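The Florkier is a stoneware fermenting crock, and we've been using one in our own kitchen since July. It holds enough for a big family batch of kraut, it's easy to lift when full, and it cleans up with hot water and a brush. We love this thing!

## What you get

- Crock with a water-channel rim
- Lid
- 2 half-moon weights
- Recipe card by Palesa Magagula

The rim is the best part. Fill it with water, set the lid down, and gas bubbles out while air stays put. Top it up when it gets low - every few days in summer, less in winter.

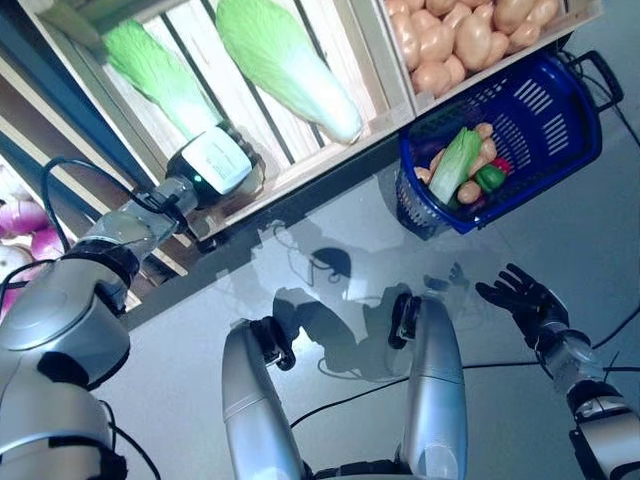
*Cabbages and potatoes in crates.*

## Glaze and colors

Each crock is glazed inside and out. Vastent is a soft gray with a little speckle, and Buthelezi is a deep brown that gets almost red near the foot. No two come out quite the same, and the brown ones vary most.

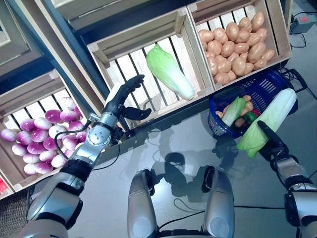 Palesa's card starts with plain salted cabbage and works up to her ginger and chili version, which takes 18 days in a cool room. Use whatever looks good at the market. A napa cabbage like the one in the wooden crate makes a softer, quicker kraut than the round kind, so start tasting early. Slice it wide - thin shreds go limp.

## Details

- Height: 32 cm
- Weights: unglazed on the bottom, so let them dry fully before storing
- Not for oven or stovetop use
- Spare weights fit the older Emus crock too

Spare lids are sold separately, in both glazes.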